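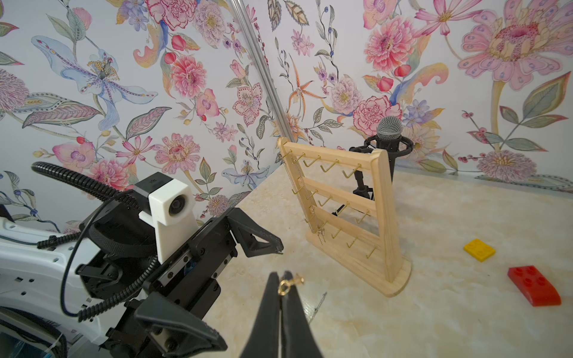 Hitance two-arm handling kit: notes from the Plureo open day

Reviewed 2019-03-20

The Hitance kit is sold as a bench-top package: two arms, parallel grippers, a wrist camera for each gripper, the control box and a licence for Tuvisum, the software that runs the whole thing. Plureo are the distributor. They do not lend out review units, so this assessment is based on their open day, a 60 minute session at the bench and a printed specification. Anything I could not check myself is marked as a claim.

The task

The demonstration was jewellery handling. The arms work over a small table with a light wooden display rack on it: three crossbars between two round-topped posts, with thin brass hooks, five to a bar. The job is to take small items from the tabletop and hang them on the rack.

It is a better test than the stacked cubes usually shown at these events. A fine chain has no fixed shape. A small gold piece with a round loop gives the fingers very little to close on, and it reflects whatever is above it. The hooks turn up at the tip, so a loop has to be brought over the tip and then lowered. A straight push will not do it. Clear packets are worse still, as the camera sees mostly reflections.

The bench is also left fairly untidy. Plastic building blocks share the tabletop with the jewellery, the table surface has a marbled pattern, and the walls behind are papered with large flowers in several colours. Stanisława Kubiak, who ran the session for Plureo, said the background was chosen to be difficult and that Tuvisum is set up on plain surfaces first. I would have liked to see both for comparison.

Grippers

The two arms were fitted differently. One had slim, tapering matte-black fingers, and these did all the fine work. They close to a very small gap and hold a piece at the extreme tips, which leaves the loop clear in front of the fingers and therefore usable. Grip force is set in software, and the lowest setting did not mark a soft test strip that Kubiak had brought along.

The other arm carried a bulkier parallel gripper with wide open jaws, exposed metal rails and a white bracket holding the camera above. It is the sturdier design and the less suitable one here. Open rails near chains seem to me a poor idea. I asked about a cover and was told that Kaczorowski, who make the fingers, will have one in June.

Changing fingers takes two screws per side. The screws are small, are not captive, and will be lost.

Results

I asked for an unbroken run with no resetting of the arms between attempts. Of 18 attempts to place a looped item on a hook, 11 ended with the item hanging and released cleanly. In 2 cases the item was dropped before it reached the rack. The remainder got as far as the hook and missed it, in most cases to the near side. The software did not always notice, and on several of these the arm opened its fingers and withdrew as if the placement had been good.

Top-bar hooks were the most reliable. The bottom row was clearly weaker. The fingers have to come in beneath the middle row with little clearance, and the wrist camera loses sight of the target late in the approach. Moving the rack by hand between attempts made no difference to the top row, which speaks well for the vision software.

Chains were tried separately and I did not score them. Picking one up worked well enough. Draping it on a chosen hook was slow, and the loose end was left to fall where it liked.

Speed is modest. A careful person would clear the same bench well before the arms did. Plureo do not claim otherwise.

Cabling

The main fault in the kit as shown. Each moving joint needs slack, and the slack has been supplied generously: corrugated tube arching over the wrist, more tube curving beneath it, and a thin black cable standing out from the side of the arm in a wide loop. During the session a loop of this sort brushed the rack post once and shifted it. On a larger bench it would not matter. On one this size, with both arms reaching for the same rack, it cuts into the working space. A couple of clips would deal with most of it, and the kit should ship with them.

Software

Tuvisum is sensible to look at and slow to start. Each wrist camera has its own view, and the operator can step back through a failed attempt and see what both cameras saw at each point. I found this the most useful thing in the package. Settings for force, speed and approach height sit on a single page. Units are not labelled on that page, an omission I also noted in the previous version.

Exporting a recorded session works, but only whole. There is no way to trim a run before saving it. The manual covers calibration in detail and error recovery hardly at all. After a contact fault the arm stops, as it should, and must then be backed away by hand before it will accept a new command.

Noise was low throughout. The arms could be run in a shared office without complaint.

Who it suits

A teaching lab or a small development group would get good use from it, provided someone is willing to tidy the cable runs and sit with the manual. The slim fingers are very good and can be ordered separately, so anyone with a compatible wrist should consider buying those alone. For packing or display work in a shop it is not ready: the unnoticed misses rule it out, and I would want that fixed before discussing price.

Plureo quote delivery with installation included and one day of training on site. The claim of same-day replacement for a failed gripper could not be checked. A second session has been offered once the rail cover is available, and the bottom row will be scored separately then.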